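Home | Kits | Fixtures | Grippers | Spares | Service | Contact

Rarow PC Bench Kit

The Rarow PC Bench Kit is a ready-made setup for putting a small robot arm to work on desktop computers. It is sold to repair shops, refurbishers and training colleges that already own an arm and want a proper job for it, without spending a winter designing brackets. You supply the arm and the computers. We supply the gripper fingers, the wrist camera mount, the parts fixture and the task files.

The kit is designed and packed by Gundum in our Jakevness workshop. The task software comes from Sezer and is licensed with each kit, so there is no separate account to set up.

What the kit covers

The standard task set deals with the parts that get swapped most often in an older tower:

- memory modules
- processor (socket types with a lift-up frame and lever)
- hard drive in a plastic caddy

Each task can be run under hand control or from a recorded program. Most customers start by hand, with a person driving the arm and watching the wrist camera, and move to recorded programs once they know how their own cases behave.

The tower is worked on lying on its side with the panel off. The parts sit next to it in the fixture, so the arm only travels a short distance between picking up and placing. We recommend keeping everything on one rigid table. A wobbly bench will throw the positions off more than any fault in the arm.

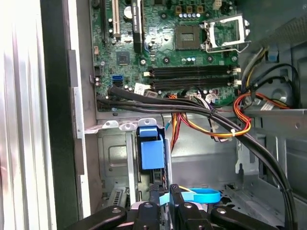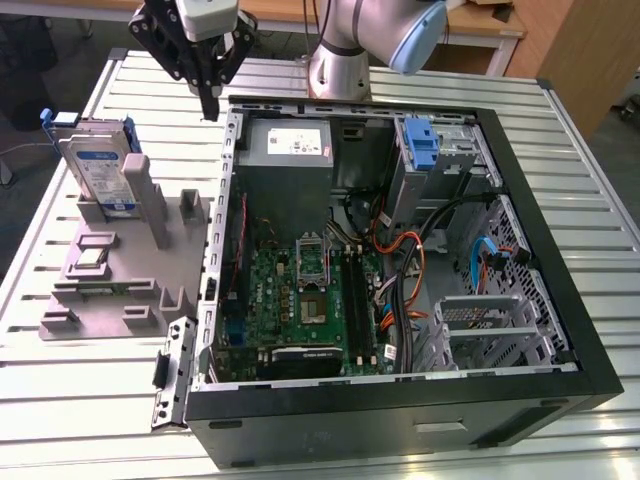 Wrist view into the case, then the full bench with the gray parts fixture to the left of the tower. The memory slots are empty in both.

The parts fixture

The fixture is 3D printed and has a place for each part in the task set. The drive stands upright at the back, the processor lies in a square recess in the middle and the memory goes flat in a long slot nearer the front. It weighs very little, so fasten it down before you start. A fixture that shifts when the gripper pulls on a drive will need to be set up again.

If a pocket cracks or wears, you can order a replacement fixture or print your own from the files included with the kit. We can also alter a pocket to suit a part you see a lot of. Send us the part and we will send it back with the new fixture.

Wrist camera

The camera mount puts the view just over the fingertips, looking down past them into the case. A fixed camera beside the table is worth having as well – the wrist view is good for lining up on a slot but won't show you that the wrist is about to touch the power supply. The mount for a second camera is an extra.

Cables are the main nuisance in this kind of work. Older towers tend to have power and data leads lying across the middle, and the fingers can catch them. Tie them back by hand before running a program. The kit does not handle loose cables and we don't claim that it does.

What you get

- 2 sets of gripper fingers
- wrist camera mount with hardware
- parts fixture, gray
- task files and printed guide
- 152-page setup manual (PDF)

Not included: robot arm, gripper body, cameras, table, computers.

Fitting and setup

Allow an afternoon. The fingers and mount go on with ordinary hex keys. Teaching the positions takes longer, and has to be repeated for each model of case. The manual goes through it step by step, starting with the fixture and finishing with the processor socket, which is the fussiest of the lot. Practise on a dead board first.

Fingers are rated for 300 hours of use before inspection. Worn tips lose their hold on memory modules before anything else, so check there.

Orders and support

Kits ship from Jakevness across Canada. The next batch is due in August. Support is by phone or email and is included for 2 years.

Comments

benchrat
We've had ours since spring. Memory is easy. The processor took us a good while to get right and I still prefer to drive that one by hand.

towerjockey
Does the fixture fit the shorter drive caddies? Ours are a different shape.

Gundum
Not as supplied. Send us one and we'll change the pocket to match.

oldparts_mb
Manual is clear but long. Would like a one-page sheet to tape to the wall. Fingers have held up fine so far – the colour coding on the finger sets is handy too.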